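Mon 16 January

Spending my study leave on the Psalms of Ascent, 120 to 134. I'll post notes here as I go. This is the first batch, mostly on Psalm 121.

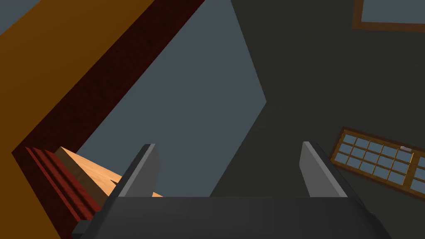 I started with the question of who is speaking. Verses 1 and 2 are "I" and "my." From verse 3 it changes to "you" and "your," and it stays that way to the end.

There are a few ways to explain the change. One is two voices: a traveler who asks, and a priest or companion who answers. Another is a person talking to himself, as in Psalm 42.

I lean toward two voices. In November I heard Agathe Chauvin lecture on this at Drondcombe, and she reads it as a send-off at the edge of a village. The one leaving speaks first and the ones staying behind answer.

Then the hills. The old English reading makes them the place help comes from. Most newer translations put a question mark at the end of verse 1, so the help comes from the Lord and the hills are left open.

They could be a danger (robbers, heat, bad footing), or the sites of other shrines, or just Jerusalem in the distance. I used to be sure it was the shrines. I'm less sure now. The psalm doesn't mention them again.

The verb to watch is "keep." The Hebrew is shamar, and it comes six times in eight short verses. Some English versions switch between "keep," "watch over" and "preserve," and you lose the repetition. Worth reading one that sticks with a single word.

It's the same verb as in the blessing in Numbers 6, "The Lord bless you and keep you." Costa's commentary gives that link one footnote. I'd have given it a chapter.

Damián Valdebenito asked how verse 7 can say "keep you from all evil" when believers plainly do get hurt. Fair question. I don't have a full answer. I'm reading it next to Psalm 91 and the end of Romans 8 this week.

Also reading: Pindetti on pilgrimage feasts. Slow going, 47 pages so far, good on Deuteronomy 16.

Psalm 122 next. If you've preached on it, send me what you used.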